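Resurfacing on the Witdale road to begin on Tuesday

Drivers who use the Witdale road to get in and out of town will want to leave themselves a little extra time next week, as the long-promised resurfacing of the stretch up to the Lakitz turning is at last due to begin on Tuesday morning. Work starts at 9.30am, once the school traffic has cleared, and will carry on for most of the month.

It has been a good while coming. Residents first wrote to the highways office two winters ago, when a water main was dug up and the trench filled in again, and there have been letters, a petition and a very well attended evening at the Witdale hall in the meantime. The petition gathered 682 signatures, a fine number for a village of 2000 people, and it was handed over in a biscuit tin that had last held somebody's Christmas shortbread.

Walter Cabrera, who has lived near the bend for most of his married life and who looked after the petition from start to finish, told us he was delighted to have a date at last, and that he would be putting the kettle on for the first crew to arrive.

"You get to know a road when you drive it every day," he said. "I know where to slow down for the bumps, and my wife knows, and the dog certainly knows, he sits up before we get there. But visitors don't, and you see them brake all of a sudden when they come to the patches. I shall be very glad to see it smooth, and I have told the men they can have tea whenever they like."

The trouble has been mostly in the lane itself, where old repairs have worn at a different rate from the road around them. Anyone who has sat in the slow line of cars there in the late afternoon will have had plenty of time to study it.
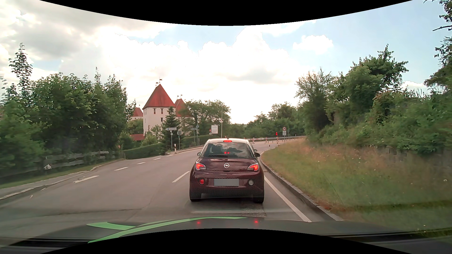
What will be done

The contractor is Sikness, a family firm which also laid the new footpath beside the Witdale playing field last spring and left it beautifully tidy. Their crew will begin by planing off the worn top layer, patch by patch, and will then lay a new surface in sections of 200 metres at a time, so that there is never a very long piece of road out of use. The white lines will be painted last of all, on the first dry day after the surface has been passed.

Kerbs that have sunk or cracked will be lifted and reset as the crew goes along, and the drains are to be cleared at the same time. The hedges and grass beside the road will be left alone, which will please the several readers who wrote to us about nesting birds – thank you for your letters, all of which were passed on.

The pavement should stay open throughout. There may be short spells when walkers are asked to wait while a lorry is loaded or turned, and parents with pushchairs may prefer to come in by the church path on the busier mornings, but the crew has promised to see everybody safely past.

Getting about while the work is on

There will be temporary traffic lights from 9.30am until 4pm, Monday to Friday, with the road open both ways in the evenings and all weekend. Please do take it gently in the evenings, even though the lights will be switched off, as the surface will be uneven where one section stops and the next has yet to start. A lower speed limit will be signed at each end.

Buses will run as usual, though the timetable may slip a little in the middle of the day, and the stop nearest the Lakitz turning will be moved a short walk towards the village while the crew is working beside it. Bin collections will not change. Anyone expecting a large delivery, or who has a removal van booked, is asked to ring the site office beforehand so that a space can be kept clear.

Traders along the road have been kept well informed and seem, on the whole, to be cheerful about it. The Cáceres bakery will be opening half an hour earlier than usual for as long as the lights are up, so that people can collect their bread before setting off, and there will be a tray of cheese rolls at the counter for anyone who thinks they may be in for a long wait. The garden centre is keeping its normal hours and would like everybody to know that its own entrance will not be blocked at any point.

Mr Cabrera, for his part, asks drivers to be patient with one another at the lights and to leave a decent gap. He would also like to thank everyone who signed the petition, and most especially those who carried the forms round to their neighbours in the rain, which he says was a great deal more than he had any right to expect.

If the weather turns very wet the surfacing may have to be put off by a few days, as the new material needs a dry road underneath it. Any change will be put up on the board outside the Witdale hall and in the window of the bakery, and we will of course print it in these pages as soon as we hear.

A drop-in session for residents will be held at the hall on the evening before work begins, from 6pm. The site manager will be there with the plans spread out on the big table, and he is happy to answer questions about driveways, parking, noise or anything else that has been on your mind. Tea and coffee will be served, and there is no need to book. Those who cannot manage the stairs should come to the side door and ring the bell, and somebody will come down and let them into the ground floor room, where a second set of the plans will be laid out.

Questions can also be left in writing at the hall, in the box beside the noticeboard, and will be answered within the week.

Recent items

Playing field footpath opens to walkers
Bakery window prize goes to Witdale infants
New times for the Lakitz bus
Hall roof fund passes halfway mark
Letters: hedges, nesting birds and the bend
Lost and found: grey glove, child's scooter, set of keys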